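4.2 Planning the bin-picking cell: what the money went on

The arm was the easy part of the budget. Two quotes came in, one from Herklow and one from Zamudio, and they differed by less than the price of the coffee machine we had failed to get approved the year before. We took the Zamudio arm on delivery time alone. It arrived in August, when the only person in the building with a forklift ticket was on leave, and it spent its first 17 days under a sheet in the loading bay.

Everything else proved harder to price. Our original spreadsheet had a single line for "cabling, fixings and sundries", set at 1000 pounds on the grounds that it was a round number and looked responsible. By the time the gripper could open and close on command, that line stood at 1417 pounds and had acquired sub-headings. Cables accounted for most of it. A cable long enough to reach the arm is too short to follow it, and the supplier sells the next length up at a price that suggests it was woven by hand. Clamps came second. We have since stopped treating clamps as tools and started treating them as furniture.

The gripper was bought from Clindo with a spare set of fingers, a purchase that Thenmozhi Shenoy, who holds the equipment budget, queried twice and then thanked us for. Figure 3 gives the cell in working order, with red and green bars in the front compartment of the bin. 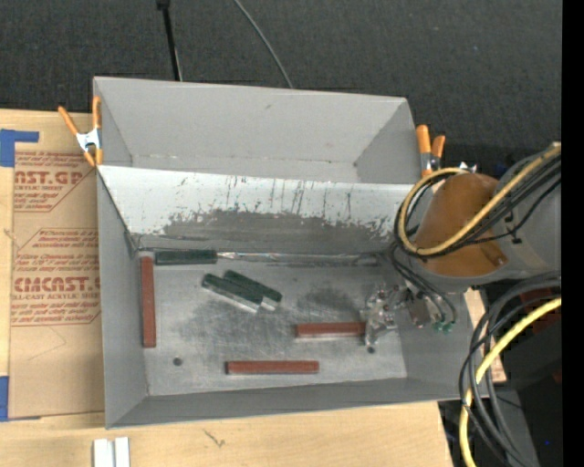
Figure 3. The picking cell during a run.

The bin deserves a paragraph because it was left out of the plan altogether. We had assumed a bin was something one found. The ones we found either tipped over or had flat sides, and bars that came to rest against a flat side stayed there, out of reach and apparently content. A quotation for a purpose-built bin with sloping walls took longer to obtain than the one for the arm. Its divider has since taken a good deal of wear, and we now enter the bin as a consumable. The finance system has no category for a consumable made of sheet metal, so it is filed under stationery.

For the second cell we used Homon, the department's planning template, and changed two things. Cabling, clamps and bins each have their own line, and 40 per cent of the arm's price is held back until the first successful pick. The template marks this last figure in red as excessive. We spent around two thirds of it before the arm was bolted down, and the rest went on a longer cable.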